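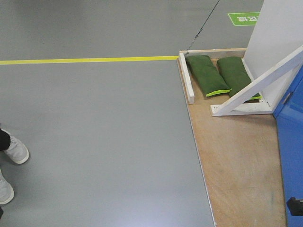
Home Older posts Projects About me

Search this blog Type and hit enter

Skundetti gets something solid to push against

2021-03-22

So the arm arrived in October, the electronics were done over the summer, and I've spent the whole of this month on carpentry. I didn't see that coming when I started building a robot that paints, but I'm having a ball!

If you're new, Skundetti is my wall-painting robot. It's a three-axis arm that holds a little brush, dips it in a cup, and puts strokes on a vertical surface from a drawing I've fed it. I've been building it a couple of evenings a week at Esham, the shared workshop I bang on about constantly. The arm reaches 910 mm when it's stretched right out, and at that distance it has all the dignity of a fishing rod, so anything that moves in the setup shows up as a wiggle in the paint.

And everything moved. My first go was a sheet of hardboard clamped to a music stand (stop laughing, Valentin). The second was the same hardboard screwed to a sawhorse, and every time the brush touched down the whole lot swayed back a few millimetres, then swayed forward and met the next stroke coming the other way. I was aiming for a gum leaf. I got something like a seismograph reading.

My fix for that was to spend three weeks in the software. Of course it was! I slowed the approach, I softened the acceleration curve, I wrote a whole contact-detection routine in Onu that was meant to feel the wall giving way and back off. It's 158 lines and I'm quite proud of it and I've since switched it off. The wall was wobbly. You fix a wobbly wall with timber.

So, timber. The base is plywood and the panel stands up off it, with a foot running along the plywood and a brace coming down at an angle to meet it, the way you'd prop up a bit of stage scenery. I borrowed that idea wholesale from the school musicals I used to paint flats for. I went back and forth on whether to fix it all to the floor, but you can't go drilling holes in a shared workshop (I did ask), so it has to stay put by being heavy. Next to the foot there's a shallow white frame that's really just a place for sandbags to live.

A few things I learnt on the way, in no particular order:

Pre-drill everything. I know, I know. I split the first foot from end to end because I couldn't be bothered walking back for the small bit, and then I had to cut another one and paint that too.

Paint before assembly. I did about half and half, and the half I painted afterwards has drips in all the corners.

Measure the brace with the panel standing where you want it. I worked the angle out on paper, cut it beautifully, and it was for a panel leaning slightly backwards. Valentin Zamfir held a square up to it, said nothing at all, and handed me the saw.

Sandbags are much better than the paint tins I'd been using. They slump into the space you give them and they don't ring. The tins rang. There was this faint high note every time the shoulder motor stopped and I spent an entire evening convinced I had a bearing going!

The colour of the panel took more thought than I expected as well. I wanted gloss because it wipes clean, but the brush skated on the test piece and the ink beaded up, so matte it was. Matte holds on to the paint, and it's also a pain to clean, so for practice runs I tape lining paper over the top and peel it off at the end. A roll of lining paper lasts ages. I'm still on my first one.

The other half of this month was calibration, and I can only blame the carpentry for some of that. Skundetti finds out where the panel is by creeping forward and tapping it at a few points with a blunt probe in place of the brush. From the taps it works out a plane, and the drawing gets laid over the plane. With the old hardboard the plane came out different every time, because the hardboard really was in a different place every time. The poor thing was telling me the truth and I kept calling it a bug.

The shoulder stepper takes 3310 steps from its home switch to the middle of the panel in the current layout. I've written that on a piece of masking tape and stuck it on the lid of my toolbox, because if it ever comes up wildly different I'll know that I've bumped something before I ruin a sheet of paper. Low tech, but I look at it every session.

I also swapped the motor drivers for a set from Prakum, mostly for the noise. The old ones whined whenever the arm was holding still, and in a shared space you do want people to keep liking you. They run cooler too, going by my very scientific finger test. The wiring was a straight swap apart from the enable pin, which is the other way up, so for ten confusing minutes the arm was floppy when it was switched on and stiff when I told it to let go.

Then there's the question of how much weight is enough. I started with one bag and pushed the panel with my hand at brush height, which told me very little beyond "it's heavier than before". Then I hooked a luggage scale over the top edge and pulled, watching for the foot to lift, and that was far more useful. Each bag weighs roughly 12 kilos, and with the pair of them sitting side by side down by the brace I had to haul a lot harder than the arm ever could.
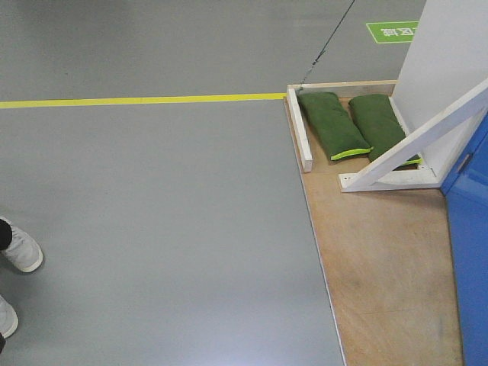 Perla Ocampo thinks I've got the ballast right and the brace wrong, and that a single strut will stop the panel tipping but won't do much about it twisting when the brush is working out near a corner. She'd put a second one in at the other end, or failing that a batten across the back. She also said that if I'm going to keep making the arm faster I should do it now, while the paint's still fresh in the tin.

I've been chewing on that and I think she's right about the twist, annoyingly. If you do the luggage scale trick in the middle of the top edge you're only testing for tipping. I want to do it again pulling on one corner, with a ruler taped to something that isn't attached to the panel so I've got a fixed reference. If it moves more than a millimetre I'll add the batten. A second brace would be stiffer but I'd be tripping over it forever, and I've already kicked the first one twice.

Next on the list is the brush holder. At the moment it's a printed clamp with a rubber band -- works a treat with the small round brush, hopeless with anything flat, because flat brushes rotate in the clamp and you get a lovely broad stroke that turns into a skinny one halfway along. I've sketched a version with a flat face and a grub screw. I'd also like a wee bit of spring in it, now that the springiness isn't all coming from the wall.

After that, a proper cup. The arm dips into a yoghurt tub and the tub slides about. I've got an offcut of ply that would do nicely with a hole cut in it, once I find out who has the hole saw.

And then the gum leaf again! Same drawing, same brush, same speed as the seismograph one, so that I can hang the two side by side. If anyone reading has built something similar, I'd love to hear what you used for the brush mount, especially if you've got flat brushes to behave. Comments are open, and the Onu files are on the projects page, including the 158 lines I'm not using, in case your wall is wobblier than mine.

Print this post
E-mail this post

Older posts Newer posts Back to top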